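Bildergalerie: Demontagezelle Kostlow, Softwarestand Winter

Text: Séverine Besson, 16.12.25

Wer uns im Juli besucht hat, erinnert sich vielleicht noch an die vielen Kabel auf dem Boden und an Emiliano, der mit dem Laptop auf den Knien neben der Zelle saß und Greifposen von Hand nachgetragen hat. Seitdem ist einiges passiert, und weil immer wieder Leute fragen, wie es uns mit der Software geht, haben wir diese kleine Galerie zusammengestellt. Sie ist etwas textlastig geworden, das gebe ich gern zu, aber ein Verhaltensbaum lässt sich nun einmal schlecht fotografieren.

Kurz zur Einordnung für alle, die neu dazugekommen sind: In Kostlow arbeiten wir an der Planung und Regelung für das Zerlegen und Wiederbestücken von Desktop-Rechnern. Die Arme kaufen wir, die Greifer auch, unser Beitrag ist alles, was dazwischen und darüber liegt, also Wahrnehmung, Aufgabenplanung, Bahnplanung und die Werkzeuge, mit denen man hinterher versteht, warum etwas schiefgegangen ist. Die Aufgabenplanung heißt bei uns Wudovard (der Name stammt von Mathis Aubert, und er verrät bis heute nicht, woher er ihn hat), das Auswertewerkzeug heißt Texier.

Am meisten Arbeit hat in diesem Halbjahr die Annäherung gekostet. Ein offenes Gehäuse ist für einen Bahnplaner ein unangenehmer Ort: hohe Blechkanten, dazwischen Kabel, die jedes Mal anders liegen, und ganz unten eine Platine, auf die man auf keinen Fall drücken möchte. Früher haben wir den Arm von oben bis knapp über die Gehäusekante gefahren und dann auf langsame, kraftgeregelte Bewegung umgeschaltet. Das war sicher, dauerte aber so lange, dass man nebenher Kaffee kochen konnte. Hsiu-ying Ko hat den Übergang neu geschrieben, und jetzt plant das System die freie Strecke und das letzte Stück gemeinsam. Die Umschalthöhe ergibt sich aus der Punktwolke und wird 200 Millisekunden vor dem Übergang noch einmal geprüft.

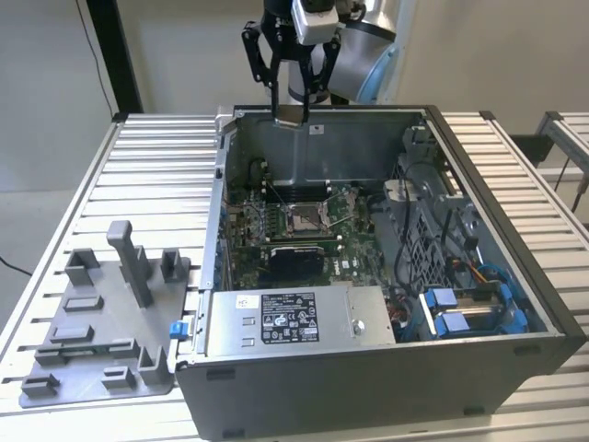

Der Greifer ist geöffnet und steht über dem Gehäuse, der CPU-Sockel auf dem grünen Mainboard ist leer und aufgeklappt. Links daneben liegt unsere gedruckte Halterungsplatte.

Zur Halterungsplatte noch ein Wort, denn sie hat uns mehr Softwarearbeit beschert, als man ihr ansieht. Jede Aufnahme ist in Wudovard als Ablageort mit eigener Anfahrrichtung hinterlegt, und der hohe Pfosten geht als Hindernis in jede einzelne Planung ein. Sarahí Camacho hat dafür einen kleinen Editor gebaut, in dem man eine neue Platte aus den CAD-Daten lädt, die Ablagen anklickt und gleich sieht, welche davon der Arm mit einem bestimmten Bauteil überhaupt erreicht. Vorher haben wir das in eine Konfigurationsdatei getippt, die am Ende 951 Zeilen lang war und in der sich außer Mathis kaum noch jemand zurechtfand.

Die Wahrnehmung läuft inzwischen in zwei Stufen. Zuerst wird das Gehäuse als Ganzes lokalisiert, danach sucht ein zweites Netz nach den Teilen, die für den nächsten Schritt gebraucht werden: Sockel, Speicherbänke, Laufwerksträger. Für den Sockel unterscheiden wir die Zustände »offen«, »geschlossen« und »unklar«, und bei »unklar« fährt der Arm zurück und schaut aus einem anderen Winkel noch einmal hin. Trainiert haben wir mit mehr als 2.000 Aufnahmen, die wir selbst beschriftet haben — eine Arbeit, bei der man sehr viele Podcasts hört. Kabel bleiben schwierig. Dünne rote und schwarze Adern vor einer dicht bestückten Platine erkennt das Netz mal, mal nicht, und im Zweifel behandelt der Planer lieber einen ganzen Bereich als gesperrt.

In Texier kann man jeden Versuch nachträglich auf einer Zeitachse durchgehen, mit Kamerabild, Kraftverlauf und dem gerade aktiven Knoten im Verhaltensbaum. Der Export für die Kolleginnen und Kollegen in Jarnau fehlt noch, steht aber als Ticket 42 ganz oben auf der Liste, und Emiliano Farías sitzt daran. Wer vorher schon Daten braucht, schreibt ihm am besten direkt, dann verschickt er die Rohdateien von Hand.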